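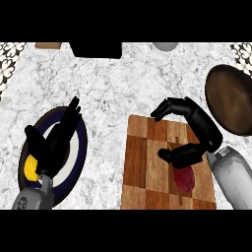
Kitchen counter task in the simulator, both hands in play.

Raltedside demo collection - FAQ
Last edited Jun 24, 2019

What counts as one example?
One full run, reset to done. Half runs go in the scrap folder. Don't trim them to look whole, we can tell from the timestamps.

How many do you need?
100 good ones per task. We have 343 so far over 4 tasks, very uneven. Check the sheet before you pick one.

Real arms or sim?
Sim for now. Real arms are at the Werkau site and booked thru the summer.

Do I have to use both hands?
Both have to be tracked. One can just hover if the task doesnt need it. Park it over the plate or off to the side, but keep it out of the other hand's way.

Can I move the plate or the board before I start?
No. Treto shuffles the layout on every reset. If something lands where you can't reach, hit reset again and dont log it.

I dropped the food. Throw the run out?
Keep it if you picked it back up. Tag it "recovery". We want more of these - only 23 in the set right now. If it went off the counter, scrap.

Fingers go straight through the board?
Known bug, mostly with the fingertips low over something flat. Update to the April build or later. Still happens, send the run number.

How fast should I go?
Normal speed. Slow runs teach it to be slow. Pauses over a few seconds get cut automaticaly.

Glove drifts halfway through.
Stop, recalibrate, start over. Don't fix it by bending your wrist, that ends up in the data.

What is the Chan split?
Held-out layouts for testing. Never record on those. If the menu says Chan, back out.

Where do uploads go?
Shared drive, folder named after the task. Not email. Upload same day pls, local disks get wiped overnight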